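Why Does Wood Have Stripes?

Run your finger along a wooden table and look really closely. Chances are you'll find lines. I've been a bit obsessed with those lines ever since I was small, when I used to pretend they were roads and drive my toy cars along them (one crash left a dent, and I got in big trouble!).

The lines are called grain, and they come from the way a tree grows. Every year a tree adds a new layer of wood just under its bark. In spring it grows fast and the wood is usually pale. Later in the summer it slows down, and the wood comes out darker and tighter. Pale, dark, pale, dark – year after year! Cut straight across the trunk and you get rings. Cut it the long way, like a plank, and those same rings turn into stripes.

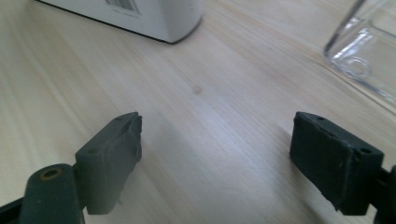
Pale stripes, darker stripes and one little brown spot.

See a small, dark, round spot in some wood? It could be a stain, if somebody was careless with the cocoa. But it could also be a knot! A knot is the place where a branch once joined the trunk. The trunk kept growing and wrapped itself around the bottom of the branch, so a slice of branch ended up hidden inside. Knots are often harder than the wood next to them, and the grain has to bend to get past, like a stream going around a rock.

My own desk has five knots, and I've named the biggest one Fudar. It sits right by my elbow while I write.
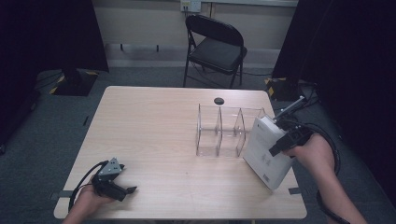

Now you try! Pick a table at home and get a sheet of thin paper and a crayon. Peel the wrapper off the crayon, lay the paper flat and rub gently with the side of it. If the wood is a bit rough, the grain will show up on your paper like magic. If it's very smooth you may get nothing at all, so try an old fence or a tree stump next.

And if you do find a stump, count the rings from the middle out. I once counted 35 before I lost my place and had to start over. Some trees have over 300, so bring a snack!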